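The Left Arm Is Early

The left arm was early again, and I was so happy I knocked over my tea.

You have to understand that for most of October I hadn't been able to catch it doing anything wrong. The two arms would come down on the far corners of the cloth, close, lift, and somewhere on the way toward us the cloth would go crooked. Only sometimes, though! Run it again with the same start, same seed, same plan out of Trestotano, and it would come up as square as a bedsheet in a hotel. Paracha called it the weather. "What's the weather today?" she would say, hanging up her coat, and I would say crooked, or fair, and she would sit down and start reading my code over my shoulder.

But now I had it in Gestetness, in color, on a plot. Left wrist in orange, right wrist in blue, time running along the bottom. The orange line left the ground first. It was such a small gap that I had to zoom in until the screen was nearly all white, and there it was.

"Twenty milliseconds," I said.

"That's nothing," Paracha said.

"It's one whole tick! It's exactly one tick!"

She put down her sandwich. Paracha had written the first planner at Zellurach, back when the whole company fit at a single desk, and she had a way of going very still when something was interesting. She pulled her chair over and took the mouse out of my hand without asking.

"So the plan is fine," she said.

"The plan is gorgeous. I checked all 2,000 waypoints. Both sides mirror each other right down to the last decimal."

"And the perception?"

"Corners are good. I drew them over the video and they sit right on the hem."

"Then who is eating the tick?"

That was the question, and I loved it. I know some people find this part of the job miserable. My brother, who sells carpets, once watched me do it for an entire evening and asked if I was being punished. But there is a feeling when a bug that has been everywhere suddenly has to be somewhere. You can shut doors behind it. The planner, shut. The camera, shut. The grippers had closed when they were told to, the log said so, shut. All that was left was the little stretch of code between "here is your path" and "go," which I had written myself in my second week and had been rather proud of.

We read it out loud. Paracha does this with any code she is suspicious of, in a flat voice, like a person reading the back of a medicine bottle.

"Send path to left. Wait for left to say ready. Send path to right. Wait for right to say ready. Start left. Start right."

"Start left," I said. "Start right."

"Say it again."

"Start left. Start right. Oh no."

"If both of those land inside the same tick, it's fair weather," she said. "And if the tick turns over between them – "

"Crooked!"

I got up and walked once around the desks. Then I sat down again and deleted the last two lines. What we wanted was for neither arm to be told to go. They should both be told when. Give each one its path and a moment a little way ahead, a moment they could both see coming on the same clock, and let them set off by themselves. It took me until 2 in the morning, most of it spent on the case where one arm says ready and the other says nothing at all, because then there has to be a polite way to call the whole thing off. Paracha went home at some point. She left the other half of her sandwich on my keyboard tray with a note that said EAT, and under that, DON'T PUSH TO MAIN.

I didn't push to main. I made a branch and named it weather.

I did run it in simulation, though, over and over, and each time I opened the plot the orange line had gone. I thought I'd broken the plotting. Then I zoomed in and found it lying right under the blue one, so close that Gestetness was drawing one on top of the other. I took a screenshot and made it the background on my phone. It's a picture of one line.

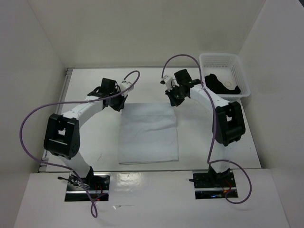
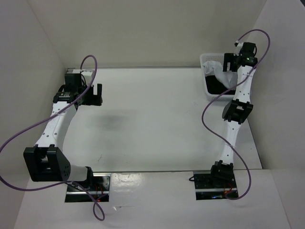 Zeeshan Baloch

Paracha came in while I was loading the branch onto the real arms. She stood there with her coat still on.

"Well?" she said. "What's the weather?"

"I haven't looked."

"You haven't looked?"

"I waited for you."

She dragged her chair around so we could both see the table and the plot. I checked the clocks, checked them again, and typed the command. The start time came up on the screen, a few seconds off, and we watched it count down with our shoulders touching.

"Both ready," she read out, in the medicine bottle voice, and then she grabbed my sleeve.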